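Notes on keeping our two-arm table cell in order (thread)

We set tables with this cell at Odelo: spoon, fork, cup, always in a row. Today I write down how I look after it.

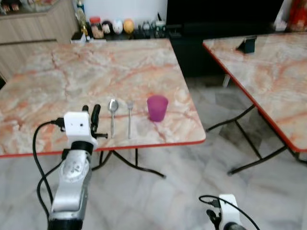

Nam-gil Seo asks why I don't fix the cables tight to the arm, he lost two connectors on his cell because a loop was caught by a table leg.

It is a good question. I tried tight cables in December. The wrist turned, the cable had no more length, and the plug came out a little. After this the gripper lost signal every few minutes. So now I leave a loop, but I check it before each session.

My check: I move each wrist slowly to both ends of its travel and I look only at the cable. If it touches the table edge or the folding legs, I move the table and leave the cable as it is.

About the tables. Folding legs are cheap and easy to carry, but they move on tile. A shift of 5 mm is enough to make the fork grasp fail. I put small tape marks on the floor at Nonville and it helped very much. I should do the same here.

Gripper fingers: I wipe them with alcohol after 300 grasps. The fork is the hardest thing for us, it is thin and lies flat. When the fingers have some grease the fork turns in the grasp, and then it arrives crooked.

The last finger change was at grasp 738 and this was too late. The rubber on one tip was already round. I keep a spare pair in the drawer now, with the right screws in the same bag. Please do this also, I lost one afternoon looking for screws.

Nam-gil Seo again: do you tighten the finger screws by feel?

By feel, yes, but with the short key. With the long key I broke one thread already. A drop of the weak blue glue, then wait until next morning.

Tomorrow I open the left wrist cover, there is a small noise when it goes down. I will write what I find.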